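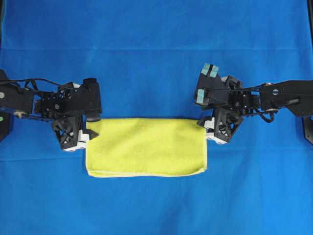
Two-arm towel folding, with the grippers on the short ends of a folded yellow microfiber towel.

Corner slip (cloth handling)

Corner slip is the name most of us in robot cloth folding use for a fault where one gripper loses its end of the fabric while the other one keeps pulling. You'll also hear "one-side drop," and at Bokville, where I spent a good while chasing it, people just said "it slipped again." I've written this entry for the Parnik cell wiki because I kept answering the same questions by email, so forgive me if it sounds like me talking. It is me talking!

Background

The Parnik cell is a tabletop setup with two arms facing each other across a cloth-covered work surface. The job is simple to say out loud: take a towel, fold it, square it up, slide it over to the stack. Towels sound like a friendly thing to start with (soft, cheap, hard to break), but a folded towel is several layers that would all love to go their own way. The fingertips have to close on every layer at once. If they catch only the top ones, the grip feels fine to the motors and the bottom layer stays behind on the table.

How it shows up

The classic case goes like this. Both grippers close on the short ends, both report a good grip, and the arms begin to lift. Somewhere in the lift one side lets go. The other arm doesn't know a thing about it and carries on to its target, so the towel swings over and lands in a heap, or gets dragged across the surface and takes the table cover with it. That second one is the nastier kind. A rumpled cover throws off the height of everything that comes next, so one slip can spoil a whole run.

There's a quieter version too, where the cloth creeps a little in the fingers and never comes free. You get a crooked fold and no error message at all. I missed this one for weeks.

Causes

The one everybody blames first is grip force, and yes, sometimes it is grip force. More often in my logs it was something else:

Shallow grasp. The fingertips close too near the hem. Microfiber squishes, so the motor stops where it expects to stop, and the software calls it a win.

Uneven tension. If the arms drift apart even slightly during the lift, the cloth goes tight and the weaker grip loses. This is plain old calibration drift and it's boring to fix.

Lint. Microfiber sheds onto the fingertips, and a linty fingertip is a slick fingertip. Yaowalak Sukprasert spotted this at Bokville after I'd spent days rewriting perfectly good code. Thank you, Yaowalak, and sorry about the code.

Layer miss. The bottom layer stays flat on the table while the top ones go up. Table covers with some give to them help here, as the fingertips can press down and get underneath.

The Bokville incident

This is the one people ask me about. On May 11, 2021 we were doing a long run of 490 folds on the Parnik cell. Late in the run the left side slipped, the right arm kept going, and the towel whipped over and wrapped itself around the left wrist cable. The left arm then went back for its next grasp and pulled the cable tight against its own joint. Jirayu Wattanapong hit the stop button. I was closer to it than he was and I froze, which I still think about.

No one was hurt. The cable connector was cracked and one joint had to be re-zeroed, and the cell was down until the new part came in. What bothered us was that the stop had to come from a person. Neither arm had any reason to quit, because as far as each one could tell its own day was going great.

Kamol Phetsri wrote the report, and it led to three changes. The arms now check on each other during a lift, so if one gripper closes past the point where cloth should be, both freeze. The wrist cables were clipped down with less slack. And the lift got slower, with a 2-second pause just off the table before the real motion starts. I grumbled about the pause. It catches most slips while the towel is still an inch up, so I've stopped grumbling.

Detection

Watching finger width is the cheapest check and the one I'd set up first. Closed fingers with nothing between them read narrower than fingers on cloth, though thin hems can fool it. Motor current is noisier but picks up creep. The Erasen controller can log both, and I'd turn both on even if you only plan to look at one. Idun Brekke prefers an overhead view compared before and after the lift. It works nicely for her, but it needs steady lighting and a cover color that stands well apart from the towel.

Prevention and safety

Wipe the fingertips every 20 folds when running microfiber. Check the arm spacing at the start of each session. Keep your hands out of the work area while the arms have power, including when a towel is stuck and it would be so easy to just reach in and tug it loose. Press stop first, then tug. After any slip, smooth the table cover flat before restarting.

See also: Cable routing; Fingertip wear; Re-zeroing a joint; Table cover replacement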